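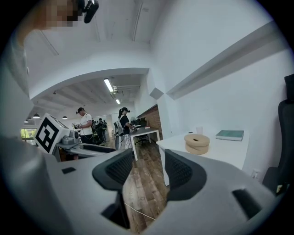

The Water Man

The first thing Carrier did was ask for a cup of coffee, and the second thing he did was ask how deep the neighbors had gone. I noticed that. My wife says I notice things in order to be unpleasant about them later, and she may be right, but a man who can feel water through the soles of his boots shouldn't need to know what the neighbors did.

"Pelleck's place went to 538 feet," Brayden told him. "Got a trickle."

"Pelleck drilled in the wrong spot," Carrier said.

Well, sure. Everyone who drills a dry hole drilled it in the wrong spot. I could have said that from my kitchen without charging for it.

Brayden Grewal is my son-in-law. He and my daughter bought the old pasture on the ridge outside Plulmont in the spring, and by July the shallow well that came with it was giving them brown water in the morning and air at night. The drilling company, Ornent, wanted a deposit before they would bring the rig up the hill, and they charged by the foot whether they hit anything or not. The man at Ornent was the one who suggested Carrier. I noticed that too. I asked Brayden if the two of them split the money, and he looked at me the way he looks at the dog when it barks at the mailbox.

"He doesn't charge, Ray. People just give him something."

"How much something?"

"Around 60 dollars."

So he charged.

Carrier was younger than I wanted him to be. I had pictured an old man with a forked stick and a hat, someone I could dislike in comfort, and he had a clean truck and a pair of bent coat hangers. He held them out in front of him like a kid playing cowboys and started across the grass. My daughter followed him with a bundle of little orange flags. I stayed by the fence, where there was some shade and I could see his wrists.

I'd read up on the wrists. The rods are balanced so that the smallest tilt will swing them, and the person holding them doesn't know he's doing it. That's the kind explanation. I had brought the less kind one along as well.

He walked the length of the pasture and the rods did nothing. He walked back and they crossed near the low corner, where the grass was a shade greener and where any fool would have put a well. I said so, not very quietly.

"Could be," Carrier said. He didn't seem bothered. He kept walking, past the green corner, up toward the stony part by the cedars where nothing had ever grown except more stones. The rods crossed again. He stood there for a while with his eyes shut.

"I'd go here," he said.

"Not down there?" my daughter asked.

"That's rain that hasn't left yet. It'll be gone by fall."

She put a flag in. Brayden gave him the money folded up small, the way you would tip somebody at a funeral home, and Carrier put it in his shirt pocket without looking at it. I asked him how often he was wrong.

"I don't keep track," he said.

"That must help."

My daughter said my name, my whole name, and I went and sat in the car.

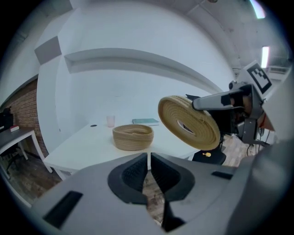

The Second Flag

I'm not proud of what I did next, though I'd like it understood that I did it in the interest of fairness.

They went to a wedding that weekend and asked me to feed the dog. I fed the dog. Then I walked up to the cedars with a cup of coffee and looked at the orange flag. It was stuck between two rocks and leaning. There was nothing about that spot. I stood on it with my eyes shut, in case there was some trick to that part, and all I felt was my knee.

I pulled the flag out and walked it down the slope until I got tired of walking. I pushed it in beside a thistle. If Carrier's water was real, I figured, then moving the flag would matter. If it wasn't, then one hole was as good as the next and I had cost them nothing. I thought this was pretty sound. I went over it again on the way home and it still seemed sound, and then I lay awake and worked out what they would be paying by the foot.

Twice I got as far as the truck, meaning to go put it back. The trouble was that I'd have been putting it back for a reason, and I didn't have a reason I was willing to own. You can't go up a hill in the dark to return a flag you don't believe in. So I told myself. Anyway I wasn't sure I could find the rocks.

Ornent Comes Up the Hill

The rig took up the whole road. I came over early and stood with Brayden while they leveled it, right there by the thistle, and he didn't say anything about the thistle. He had his arms folded. The noise when they started was like having a tooth worked on.

They went down through clay and then through something gray. At lunch the driller said it looked dry so far. In the middle of the afternoon he said it again. I asked how far they would go before they quit and he said that was up to the man with the checkbook, and the man with the checkbook went behind the truck for a minute by himself.

I followed him. I had it all lined up to say.

"It's fine, Ray," he said before I could start. "We've got enough to go a little more."

"Brayden, that flag – "

"I know."

"You know what?"

"I moved it," he said. "Thursday night. Don't tell her. I couldn't stand paying all that on account of a guy with coat hangers, so I called the county and got the old well logs, and I moved it over to where the map looked better. Only when I went up there it was already down the hill. I figured the dog got it."

I looked at the rig. I tried to think where that left us. The flag was not where Carrier put it and not where I put it, though now that I looked, there was a thistle on this side of the path and another one on that side, and I could not have sworn in court to either.

"The dog," I said.

"He chews on everything."

They hit water a little before five. The driller said it was good water, plenty for a family, and my daughter came running down from the house in her socks. She hugged me first. She was crying some. She said she had already called Carrier to tell him, and he'd said he was glad, and that he had another pasture to look at over by the county line.

"Well?" she said to me. "What do you say now?"

Brayden was studying his boots. The dog was lying in the shade under the trailer with his chin on his feet.

I said I'd like to see somebody test it before I drank any.

Posted April 21, 2025 | Contact the editor | © All stories belong to their authors | Back to top

More short fiction
Lot 1162
The Piano Goes Down the Stairs
What My Brother Paid for the Boat
A Fair Price for Honey
Second Shift at the Ice Plant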